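Home | About us | Visits and events | Publications | Membership | Contact

Report of a visit to the Trinley refurbishment works, Butorton

Members of the Association visited the Trinley works at Butorton in November, at the invitation of the site management. The purpose of the visit was to see how retired office computers are received, examined, repaired and returned to use, and to consider whether the service might suit those member organisations that replace desktop equipment on a regular cycle. The party was received at the main entrance at ten o'clock and left shortly before four. The following account has been prepared for members who were unable to attend.

The premises

Trinley occupies a former carpet warehouse on the eastern side of the town, next to the old goods yard. The building was taken over in 2000, when the firm handled office telephones and printers as well as computers. The telephone work was given up some years later and the printers have been moved to a smaller unit at Tavar, which did not form part of the visit. Butorton now deals with desktop machines, small servers and the monitors that arrive with them.

The works are arranged on one floor, with the exception of the offices and the training room, which are reached by a staircase near the loading doors. Visitors were issued with overshoes and wrist straps and were asked to leave bags and coats in the training room. The route followed by the party was the same as that followed by the equipment, beginning at goods inward and ending at dispatch. Members found this arrangement helpful, although it did mean that the coldest part of the building came first.

Goods inward

Equipment arrives on pallets or in wheeled cages. Each consignment is checked against the paperwork supplied by the sender, and each machine is given a printed label which remains with it until it leaves the site. The party watched a consignment of 77 desktop machines being booked in from a single sender. The labelling was done by two members of staff working from opposite ends of the row, and was finished before the party had moved on.

It was explained that the paperwork is the most frequent cause of delay. Serial numbers are often copied wrongly, and machines are sometimes sent with a list that belongs to a different office of the same organisation. Members who intend to use the service are therefore advised to prepare their lists from the labels on the machines themselves. Older inventories should not be relied upon.

Power leads, keyboards and mice are separated at this point and placed in bins along the wall. They are not returned to the sender unless this has been requested in writing. One member asked whether leads could be kept with particular machines. The reply was that this could be done for small consignments, at an additional charge.

Data erasure

All drives are erased before any other work is carried out. The erasure room is kept locked and the party viewed it through the window in the door. Machines that will start are erased in place. Where a machine will not start, its drives are taken out, entered in a register and dealt with separately. A drive that cannot be erased is destroyed on the premises, and a certificate is provided to the sender in either case.

Several members raised questions concerning the wording of the certificate. The management agreed to supply a specimen, and a copy may be requested from the Association's office.

Cleaning

The cleaning area consists of four booths with extraction, in which the outer panels are removed and dust is blown out of the cases. The condition of the machines varied a good deal. Those from offices with carpeted floors were said to be the worst, particularly where the tower had stood under a desk. The panels are washed separately and stacked on racks to dry, and are matched with their machines at the end of the process by means of the label.

The noise in this area is considerable. Ear protection was offered, and future parties would be well advised to accept it.

Examination and repair

The greater part of the morning was spent in the repair hall, where cases are opened and the contents examined. Work is divided between a general line, on which common faults are dealt with, and a smaller number of positions set aside for machines that need fuller attention. Memory and drives account for most of the replacements on the general line. Power supplies are tested under load and are changed if the reading is outside the permitted range, even where the machine appears to run without difficulty.

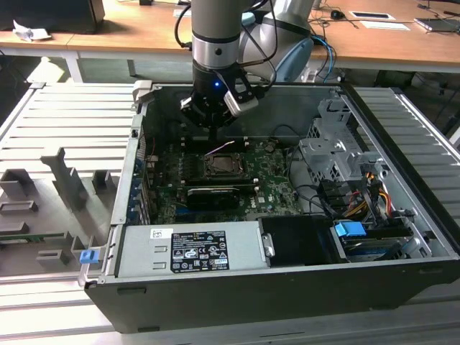
Desktop towers are laid on their sides for internal work, so that the board lies flat and small screws do not fall to the bottom of the case. The party was reminded that the processor socket is the part most easily damaged in a refurbishment works, and that a single bent contact may cost more to put right than the whole machine is worth. In the tower shown on the slatted platform the socket is exposed, with no cooler fitted, and its retention frame and lever can be made out near the middle of the board. The graphics card is still seated in its slot below. Members may also note the bundle of orange, yellow, red and black power cables near the drive area. It was put to us that the handling of cables takes up more of a technician's day than any other single task, and that careful routing at this stage makes the closing of the case a great deal easier.

Parts recovered from machines beyond repair are tested and placed in a store at the far end of the hall. The store is arranged by type of part and then by age. Coolers, which are bulky and seldom requested, have a bay to themselves. The management stated that recovered parts are used wherever possible and that new parts are bought chiefly for storage and memory.

Final testing and dispatch

After repair, each machine is closed and left running on the test racks. It is then inspected for marks and given one of 2 grades. Grade 1 machines show light wear only. Grade 2 machines may have scratches or small dents but are guaranteed to the same standard of working. Members were shown one of each and were of the opinion that the difference would not matter in most offices.

Packing is carried out in cardboard with moulded paper inserts supplied by Bunting, whose works are also in the town. The inserts replaced plastic foam some time ago. They are returned by many customers and used again, and the used inserts on the packing benches seemed to be in good order. Finished cartons are stacked by destination beside the loading doors.

Discussion

Lunch was provided in the training room and was followed by a discussion with the management. The principal points were as follows.

Collection can be arranged from any member's premises, provided that there is access for a lorry with a tail lift. Members with upper-floor offices and no goods lift should say so when making the booking.

Monitors are accepted only when they accompany computers.

The firm will return refurbished machines to the sender or will sell them on and pay a share of the proceeds. The share depends upon the age and grade of the equipment and is agreed before collection.

Laptops are not handled at Butorton at present. Some disappointment was expressed on this point, and the management undertook to inform the Association if the position should change.

The Association wishes to record its thanks to Trinley for a full and well-organised day, and to the staff of the repair hall, who answered a large number of questions while continuing with their work. A second visit will be arranged if there is enough interest. Members wishing to be included should write to the office, stating whether they require parking, as the spaces in front of the building are few and the goods yard may not be used.

Comments (4)

Posted by a member, 9.12 am
A very useful report, thank you. Could the office confirm whether the specimen certificate covers drives that were destroyed as well as those that were erased? Our auditors ask for the two separately.

Posted by the Association office, 11.40 am
The specimen we hold has a section for each. A copy will be sent to you.

Posted by a member, 2.05 pm
We sent a consignment last year and can confirm what is said about serial numbers. Ours were taken from an old spreadsheet and it held matters up by a fortnight. The machines came back very clean.

Posted by a member, 4.30 pm
Please add my name to the list for a second visit. I shall be coming by train, so parking is not needed, but I would be glad to know how far the works are from the station.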